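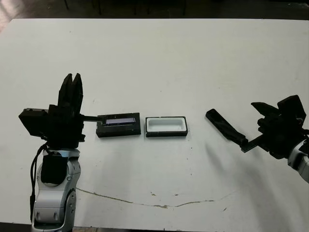
Stelteck: the Clallia table and the rest of the room

This page shows the room in Hulau where we keep and check the Clallia cases. We moved in last September from the old Mühlbauer building, and several people who knew the old place have asked what the new one looks like. The pictures are mostly of the table, which is where the work gets done, with the crates and the desk further on. The page was last changed on 2 June 2025.

The case and the tray

At the top of the page are a Clallia case and an open tray, next to each other on the table with a small gap between them. The case is the black one, low and flat, with a glossy strip let into the top. The strip picks up the light and looks blue or violet depending on where you stand. In the catalogue it is listed simply as black, and customers do sometimes write in to ask if they have been sent the wrong colour. They haven't.

The tray has a black rim and a white inside. It is shallow, with rounded corners, which makes it easier to wipe out than the square-cornered sort we had before. The two are close to each other in size. Laying them in a line is the quickest way to compare the edges, and it is the first thing anyone learns to do at this table.

What we look for at this stage:
Scratches on the glossy strip. These show best from a low angle.
Chips on the rim of the tray, mostly at the corners.
Marks on the white inside. Most come off with a damp cloth. If one doesn't, the tray goes back.
Any rocking when the case is laid flat.

The tabletop

The top is plain white and smooth, and the corners are rounded. At Mühlbauer we had dark benches, and black cases on a dark bench are hard on the eyes by the middle of the afternoon. On white you can see the outline of a case straight away, and you can see dust and specks too. The drawback is that it needs wiping often. We do it first thing, again after lunch, and whenever a new crate has been opened. Ordinary washing-up liquid in warm water is good enough. We tried a spray cleaner for a while, but it left a film that came off on the cases.

Tape is not allowed on the top. There was a time when people marked out positions with it, and the glue took longer to get off than the marking-out had ever saved. If you want to mark a place, use a sheet of paper and take it away when you have finished.

The crates

Crates are stored beyond the table, stacked against the white wall. They are light-coloured wood and they stand in tiers with dark straps round them. The straps stay on until a crate is wanted. A full Clallia crate takes 200 cases, and the last big order was for 2,000, so for a while we had more wood in here than anything else.
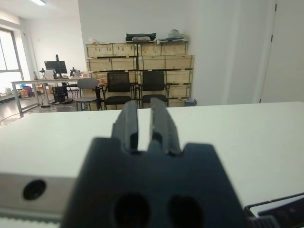 The order of unpacking is from the top tier down. It sounds obvious, but in the old building the crates stood in single rows and people picked whichever one was nearest the door. With a stack you have to plan it a little. Two people lift a crate down, one to each end, and it goes on the floor beside the table, never on it. The straps are rolled and kept for the return journey. The crates themselves go back to the maker and get used again, which is why some of them have marks on the fronts.

Delivery notes used to be tucked under the top strap. They now go straight to the desk, after one was torn in half and we spent a morning recounting. The count came to 169 cases, for anyone still wondering about that crate.

Working in the middle of the table

Small things are best kept to the middle. The cases are light and slide easily on a smooth top, and one pushed too near the side will end up on the floor sooner or later. A dropped case is checked again from the start even when it looks perfectly all right. We keep the ones that fail in a separate box for spare parts, and the strips from them are often still good.

We work with two pieces out at a time. It was more when we started, and mix-ups were common, with a checked case going back among the unchecked ones. Two is slower over an hour but there is less to put right at the end of the week. 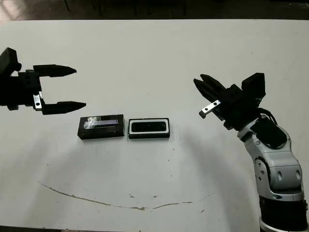 Checked pieces go back in a sleeve, then into the carton, strip side up. Cartons are closed with paper tape and labelled on the short side so that the label can be read on the shelf. If a carton is only part full when we stop for the day, it is left open with a slip inside giving the number so far and the initials of whoever packed it. Please don't top up somebody else's carton without changing the slip.

The light changes a good deal through the day, and it matters more than we expected. The glossy strips are easiest to check in the morning. Late in the day we turn each case round and look at it a second time, as a fine scratch can disappear from one direction and be plain from the other.

The desk and the window

Paperwork is done at the long desk. It has a pale wooden top and light grey metal legs, and the computer lives underneath, out of the way of feet. Orders, returns and the list of failed pieces are all kept on it. The big window was one of the reasons for choosing this room. It gives plenty of daylight, though on a bright day it can be hard to read a screen with the glare behind it.

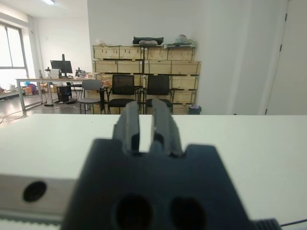 The far side of the room, with the long desk, the monitor on its black stand and the large window.

Still to do

Shelves for the finished cartons are on order and should take 7 weeks. A blind for the window has been measured up but not bought. More pictures will be added once the shelves are in.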